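4. Proben anlegen und den ersten Lauf starten

So, die Installation aus Abschnitt 3 ist durch, und jetzt kommt der Teil, auf den ich mich beim Schreiben am meisten gefreut habe. Ich zeige euch, wie ich in Stundeck einen neuen Sequenzierlauf einrichte. Mein Datensatz kommt aus dem Lidonside-Projekt, Bodenbakterien, 78 Isolate. Wer mit Hefen oder Phagen arbeitet, kann fast alles genauso übernehmen (nur Schritt 5 sieht bei euch anders aus).

4.1 Projekt anlegen

1. Öffnet Stundeck und klickt links oben auf »Neues Projekt«.
2. Gebt einen kurzen Namen ohne Umlaute und Leerzeichen ein. Ich hatte am Anfang »Böden Süd« und habe einen halben Vormittag lang nach dem Fehler gesucht!
3. Wählt als Projekttyp »Bakterielles Genom, kurz«.
4. Ladet die Probentabelle hoch. Sie muss als CSV mit Semikolon gespeichert sein, und die erste Spalte heißt »proben_id«, alles klein.
5. Tragt die erwartete Genomgröße ein. Wenn ihr sie nicht kennt, lasst das Feld leer, dann schätzt das Programm selbst.

Hinweis: Die Proben-IDs lassen sich später nicht mehr ändern. Murali Menon hat mir dafür ein kleines Skript geschrieben, das doppelte IDs vorher findet, es liegt im Ordner »werkzeuge«.

4.2 Rohdaten einlesen

1. Legt die FASTQ-Dateien in den Eingangsordner. Gepackt oder ungepackt ist egal.
2. Klickt auf »Einlesen« und wartet, bis der Balken grün ist. Bei mir waren es 134 Dateien, da könnt ihr in Ruhe Kaffee holen.
3. Schaut in die Liste »Ohne Zuordnung«. Steht dort etwas, stimmt meistens der Dateiname nicht mit der Tabelle überein.
4. Bestätigt mit »Zuordnung speichern«.

Achtung: Während des Einlesens bitte den Eingangsordner nicht umbenennen. Stundeck bricht dann ohne Meldung ab, und ihr fangt wieder bei 1 an.

4.3 Filter einstellen

Ich bin bei den Filtern eher streng — Anum Kakakhel aus unserer Gruppe nimmt lieber mehr mit und sortiert hinterher aus. Beides geht. Meine Werte:

1. Mindestlänge der Reads: 78 Basen.
2. Adapter automatisch erkennen: ein.
3. Contigs unter 269 Basen verwerfen.
4. Obergrenze für Contigs pro Probe: 3000. Alles darüber markiert das Programm rot, und das ist bei mir fast immer eine verunreinigte Kultur gewesen.

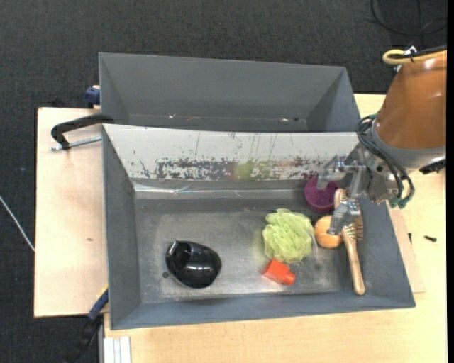 Wenn die Filter stehen, speichert sie unbedingt als Vorlage (Diskettensymbol, ganz rechts). Beim nächsten Projekt spart ihr euch dann die Tipperei, und ihr könnt die Vorlage auch an Kollegen weitergeben.

4.4 Lauf starten

1. Wechselt auf den Reiter »Lauf« und wählt den Rechenknoten. Wir nehmen Ochoa, der alte Knoten Gekik geht auch, braucht aber deutlich länger.
2. Setzt den Haken bei »Zwischenergebnisse behalten«, jedenfalls beim ersten Mal.
3. Klickt auf »Starten« und notiert euch die Laufnummer.

Hinweis: Den Browser dürft ihr danach schließen, der Lauf geht auf dem Server weiter. Kommt die Meldung »Referenz fehlt«, springt bitte zurück zu Abschnitt 3.5 und ladet die Datenbank noch einmal. Die Auswertung der Berichte steht in Abschnitt 5.

Diese Website verwendet Cookies, um Inhalte bereitzustellen und Zugriffe zu analysieren. Mit der weiteren Nutzung stimmen Sie dem zu. Einverstanden | Mehr erfahren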